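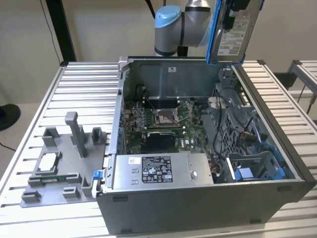
Saturday project, lid off. The Dell has had better weeks.

1/ Opened up the old tower this morning. It has been making a noise since February that my wife describes as "a bee in a can" and I describe as "fine."

2/ Side panel came off in one go. I was so pleased with myself that I had a coffee to celebrate, and that was pretty much the morning.

3/ Yes, the CPU socket is empty and standing open. I know. I have been staring at those pins and holding my breath like there's a baby asleep in there.

4/ The replacement chip is coming from Closeo. Order says 2 days. Order has said 2 days for 16 days.

5/ I do like that everything you're meant to touch is blue. Blue latch, blue tab, blue carrier on the hard drive. Somebody at a desk once thought about a guy like me and took pity.

6/ Less pity was spent on the cables. There's a bunch of red, yellow and black power wires by the drive cage that I have now tucked away in 3 different places, and they have come back from all of them.

7/ Czesław Krawczyk asked why I don't just buy a new one. Czesław has bought a new one every other year as long as I've known him and his garage looks like a museum of beige.

8/ Also this drive has about 19 years of photos on it, if you count the ones I scanned from my dad's slides. Backed up? Parts of it. The parts I don't care about, mostly.

9/ For those asking, thermal paste is Waston, the $30 kit. It came with a tiny spatula. I've already lost the tiny spatula.

10/ Somebody replied that you can use a library card. I'm not putting my library card in a computer – I have a good relationship with those people.

11/ Power supply stays. It's ugly and covered in small print, but it has never once given me trouble and I can't say that about the rest of the box.

12/ Tracking update! The chip is in Traridham. I had to look up where that is. It's farther away than yesterday.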